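Monday, July 3, 2023

I have a white desk again! A proper, glossy, wipe-it-with-one-hand white desk, and I've been grinning at it since Saturday like it's a new puppy.

If you've been reading for a while you know the old setup. Everything I owned lived on the desktop: the mail, the tape, three mugs, the lamp that leans, a dish of paper clips I never once used. I'd sit down to write and spend the first stretch of the morning shoving things from the left side to the right side. Then after lunch I'd shove them back.

So I finally did the thing Bram Segers has been telling me to do for two years, and took every single item off. All of it went on the floor. Then I let things back up only when I reached for them. The tape stayed down there for days. The clips are gone for good (sorry, clips).

What came back first was the pad. It's a pinkish-red rectangle with rounded corners, I bought it on a whim from Jokance, and I was sure I'd get tired of the color within a week. I love it more every day! On a white surface it's the only thing your eye goes to, and it tells you where the work goes. Papers go on the pad. If it doesn't fit on the pad, I'm probably doing two jobs at once and should pick one.

I also found out that I like the desk set at an angle instead of flat to the wall. Geert De Haan thought I'd lost it. But the room feels bigger, I can walk behind it, and there's space beyond the far corner for the little white cabinet, where the printer paper and the boring folders live now. The cabinet was 212 at Drotuvetti, and I went back and forth on it for most of the spring, so let me save you the trouble: get the cabinet. A desk stays clear when the stuff has somewhere else to be.

Cables are still my weak spot. I've got the small round grommet hole in the desktop and big plans for it, and I have a bag of Velcro ties from Choo (300 of them, I misread the listing, please come over and take some). I'm going to run things along the wall properly one of these weekends.

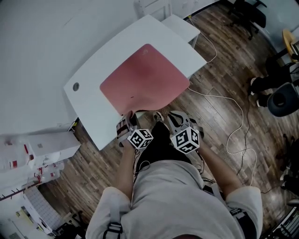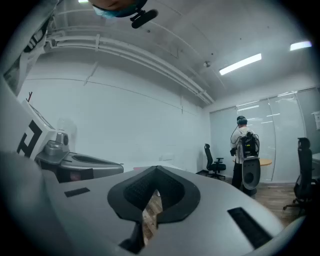

Next up is the floor. I'm so happy with the brown wood-look planks that I keep putting off the rug question, but a chair on wheels does roll around on them, and I'd like something soft underfoot by winter. I've been eyeing a flat-weave one from Urnadmont in a sort of oatmeal. Bram says gray. Bram always says gray.

If you have a rug under your desk chair and it hasn't bunched up on you, tell me which one and how thick it is. And if you've got a color on your desk that you were nervous about, I want to hear about that too!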